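3. Materials and Setting

3.1 The table and the plate

The work reported in this section concerns one small part of setting a table: putting a single round item of food on a plate. We kept the surroundings plain so that differences between trials would come from the plate and the item and from little else. The table has a white top and stands in a corner between two pale paneled walls. No cloth or mat was used. The plate is salmon pink, shallow, with a raised rim and a flat center (Figure 2). 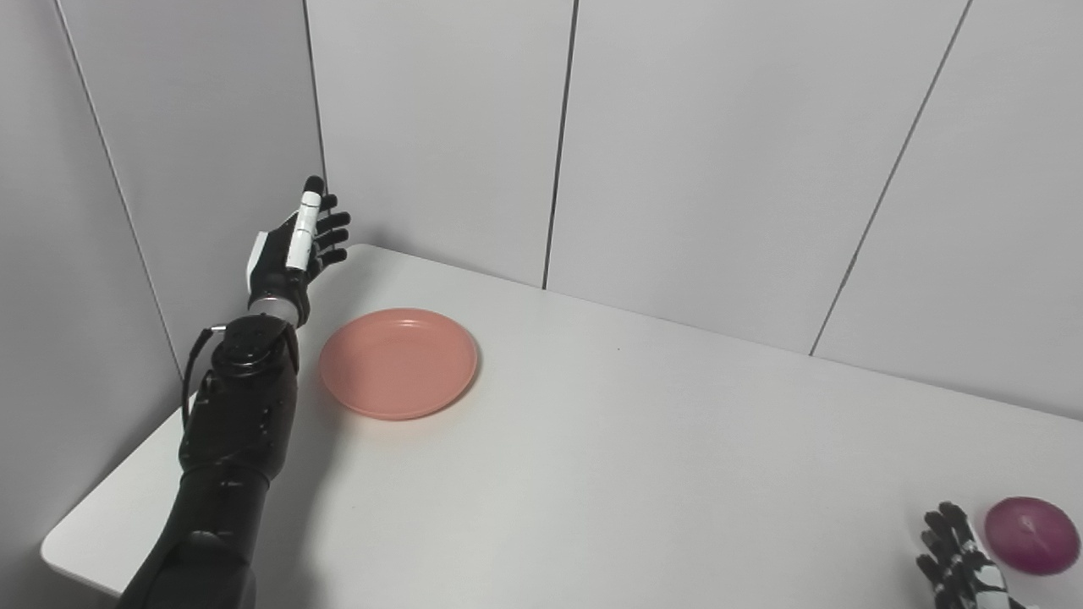
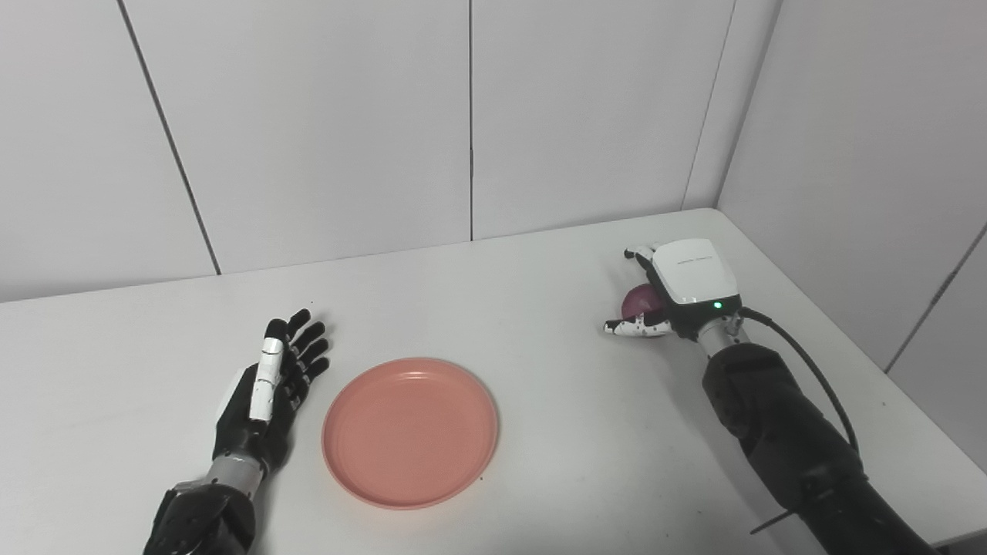
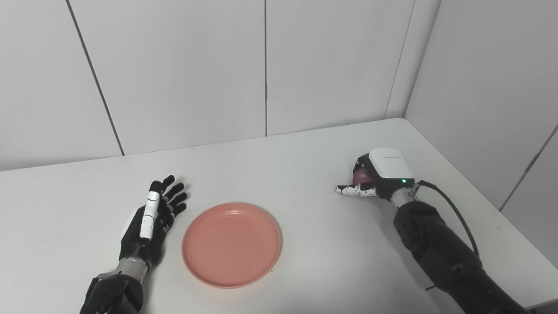
Figure 2. The salmon-pink plate on the white tabletop at three moments. In the second and third views a small, dark, rounded item is held to the right of the plate.

The choice of plate took longer than we had planned. The first candidates were white dinner plates from the Kosthorpe range, which are heavy and stay where they are put. On a white table they were hard to pick out at the rim, and in the pilot in January two raters disagreed often about whether an item had come to rest on the flat or on the slope of the rim. A colored plate settled most of those disagreements. The pink one was taken from a mixed set sold under the Brikstead name, and it was kept for every trial reported here. It is light, and it can slide if an item is pressed against the rim. We treat that as a property of the plate and did not fix it to the table, as people do not fix their plates at home.

Rim height matters more than the overall width of the plate. A low rim lets a round item roll over it when the item is released too early or with some sideways motion. A high rim holds the item but makes it harder to come in from the side. Shallow plates with a modest rim are common in homes and canteens, and we wanted a plate of that kind. Bowls were left out entirely. A round item dropped into a bowl will find the middle without much help, and the question of where it should go does not come up.

3.2 The items

Round foods are awkward on flat plates for the same reason that they are pleasant to hold. They have one small area of contact, and whether they stay put depends on small departures from roundness: the stem end of a plum, the root end of an onion, the flat side that a tomato gets from lying in its crate. The items in the study were all of a size that can be held in one hand. Dark colors were preferred so that the item would stand out against both the plate and the table.

We used six kinds of item, each presented in three starting positions on the tabletop. Starting positions were to the right of the plate, with enough clear table between the two that the item had to be lifted. Rolling an item along the table to the plate was not allowed, although several of our pilot raters remarked that this is how they would have done it at home. Each item was looked over before use, and any with a soft spot or a split skin was replaced.

3.3 Placement of the plate

The plate was put down by hand at the start of each block, near the left part of the table. We did not mark its position. Some variation from block to block was wanted, including positions well toward the back edge, since a plate on a real table is seldom in the same place twice. The only rules were that the whole plate should rest on the tabletop and that nothing should be on it at the start of a trial.

Keeping the rest of the table clear was a deliberate limit of the design. Real tables have cups, salt, mail and elbows on them, and people place food around these things without much thought. Clutter will be treated in a separate study at Kakberg, where the tables are larger and a full place setting can be laid out.

3.4 Scoring

A trial was scored as placed when the item was at rest on the flat center of the plate and had been let go. An item leaning against the inside of the rim was scored as partly placed. An item touching the table at any point was scored as missed, even when it also touched the plate. Plates that had slid were scored by the same rules, and the slide was noted in a separate column.

There were 200 trials in total, in blocks of 20. Between blocks the tabletop and the plate were wiped and dried. We added this step after the pilot, when juice from an overripe plum left a sticky patch that held later items in place — a help that had nothing to do with how well they were put down.

Scoring was done by the second author and checked by Rohani Mangundap, who had no part in setting out the plates. Where the two differed, the trial was discussed and a single score entered. Most of the differences concerned the boundary between placed and partly placed, where the flat center curves up into the rim. Darmawan Subramaniam suggested drawing a thin ring on the plate at this point. We decided against it, as a drawn line invites aiming, and we wanted the plate to look like any other plate.

The scoring sheet follows the layout used in the earlier Chin tableware survey, with the columns for cutlery removed. The version used for all blocks is dated 4/13/22 and is given in Appendix B.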